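Conceição Students Teach a Robot to Finish a Puzzle, Eventually

Aug 19, 2021

CONCEIÇÃO — The summer robotics class at the Galtolell workshop set out in June to build a machine that could tidy a table. The goal has since been revised. The machine is now expected to put one piece into one puzzle, and the class is pleased to report that it sometimes does.

The project is called Tendau, a name chosen by student vote after a longer discussion than the one about the budget. It pairs a secondhand arm with software the students wrote themselves, and it learns from recordings of people doing the job by hand. So far the class has logged 3976 of these recordings, most of them made by teenagers who were told they would be working with robots and have spent much of their vacation picking up sponges.

The students work in teams of three. One handles the objects, one runs the recorder, and one writes down what went wrong. The third job is considered the hardest, and the log it produces is the most popular reading in the building. An entry from the second week says only, "Cup again." Another complains that the arm had approached a pencil with great confidence and picked up the tablecloth.

The tablecloth has been a sore subject. Early sessions were held on a bare tabletop, which the software came to like so much that it refused to work anywhere else. The class switched to textured cloth to toughen it up. Performance dropped at once, and for 2 sessions the arm treated every ridge in the weave as something that might need putting away. It has mostly gotten over this.

Objects are picked from whatever is at hand, under house rules that have grown over the summer. Something on the table has to be soft, something has to be shiny, and something has to fall over easily. Snacks count as objects while recording is under way and go back to being snacks afterward. The rule was added when a wrapper turned up empty between takes and a whole afternoon's work no longer matched.

Tangrams came in as the main event once the tidying plan was shelved. The pieces are flat, bright and easy to tell apart, at least for people. The arm is good at colors and poor at corners. It will carry a triangle to the right spot, turn it the wrong way around and press down, and it has no opinion about whether the piece went in.

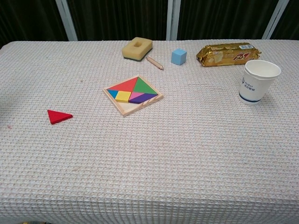 For the class showcase, the students settled on the simplest version they could defend in front of their parents. The tray starts out nearly full, with a single gap, and the last piece lies off to one side on the cloth. Everything else on the table is there to be left alone. Leaving things alone is scored too, and the arm does better at it than anyone predicted, though the log points out that this includes the times it did not move.

In the most recent round of trials, the software got 37 tries at the missing piece. The class has declined to publish the number of successes until the showcase, saying the figure is "still improving." The log, which is pinned to the wall next to the door and can be read by anybody who walks in, is less discreet.

The recordings are stored and labeled with Notex, a note-keeping program the class picked because it was free and kept because moving everything out of it looked worse. Labels are typed by hand. A recent effort to make them consistent found that the same kind of failed grab had been filed under "miss," "near miss," "basically got it" and "not my fault." The last of these has been retired over strong objections.

Next term's group will inherit the arm, the recordings and the log. Its first assignment is to get through the puzzle from an empty tray, all seven pieces, with no hands helping. Tidying the table remains on the long-term plan. For now the students do it themselves at the end of each session, and the sign-up sheet for that job is usually blank.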